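Ement: snapshot and restore timings
25th April
By the Ement maintainer

Hello, and thanks for looking in! This is the README for Ement, a small pile of backup and restore timings I've been collecting from my own machines. If you run backups at home or in a small office and have ever wondered how long you'd be twiddling your thumbs after a dead disk, you might get something out of it. If you're after a proper enterprise benchmark you'll be disappointed, sorry.

What's in it

There are 343 restore runs in the main file, restores.csv, one row per run. Each row has the start time, the end time, the size of the backup, where it was kept, which tool did the work and whether the checksums matched afterwards. I've left the failed runs in. They're marked "bad" in the status column, and there are 35 of them, so please filter those out before you work out any averages (I forgot to the first time and got some very odd numbers).

A second file, snapshots.csv, holds the times for taking the backups in the first place. It's a bit thinner because I only started logging that side in January.

The machines

Two machines did all the work. Titis is the one being backed up, a desktop full of documents, photos and a mail archive I really ought to prune. Kinel is the one that holds the copies. They sit on the same wired network, so nothing in the main file went over wifi. I did try a few over wifi and it was so up and down from one evening to the next that I threw the lot away.
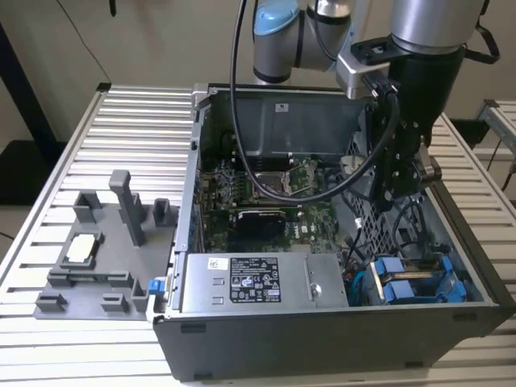 Desktop case on the bench, side panel off.

Titis had a disk swapped partway through, so look at the disk column before you compare early rows with late ones. It says "old" or "new", nothing cleverer than that. The new disk is quicker at writing lots of little files, and the mail archive is almost all little files, so you'll see a fair jump there. For the photos it hardly matters.

The tools

Most of the rows come from Ross, my own set of backup scripts. It's a wrapper round rsync with some extra checking bolted on, and it isn't fast. The other 63 rows were done with plain tar over ssh, mainly so I had something to hold Ross up against. Both lots go through the same checksum step at the end, and that step is counted in the total time. If you want the copying time by itself, use copy_secs and ignore total_secs.

Getting started

Any spreadsheet will open the files. They're plain commas, UTF-8, with a header line at the top. If you'd prefer a chart straight away, there's a little Python script in the same folder:

 python3 plot_restores.py restores.csv

It needs matplotlib and nothing else. It'll save a picture next to the data, and it will overwrite the last one without asking, so rename anything you want to keep.

Things to watch out for

Times are in UTC all the way through. Sizes are in mebibytes, even though I lazily called the column size_mb, and I haven't changed it now because my other scripts lean on that name.

A blank in the checksum column means the check never ran, usually when I'd stopped a restore by hand. Don't read it as a pass! Those rows are counted among the bad ones.

I also wasn't very strict about what else Titis was doing at the time. There's a column called busy, which is just me writing "y" if I was using the machine. It's a rough guide and I'm sure I missed a few.

What I wouldn't use it for

Please don't buy storage on the strength of this. It's one house, one network and one person's habits, and a big database would behave quite differently from my holiday photos. It should be fine for teaching, for trying out a charting tool, or for getting a feel for how much a full check adds to a restore.

Privacy

No file names or folder names are in here, only totals. I went through the notes column by hand and took out anything personal.

Licence and changes

The data is CC BY 4.0 and the script is MIT. If you spot a mistake, open an issue and paste in the whole row, as the run numbers got reshuffled when I merged the old logs. I'd love to see timings from other people too (same columns if you can manage it), and I'll put them in their own file so they don't get mixed up with mine. Next on my list is restoring single files, which I do far more often than full restores and have never once timed.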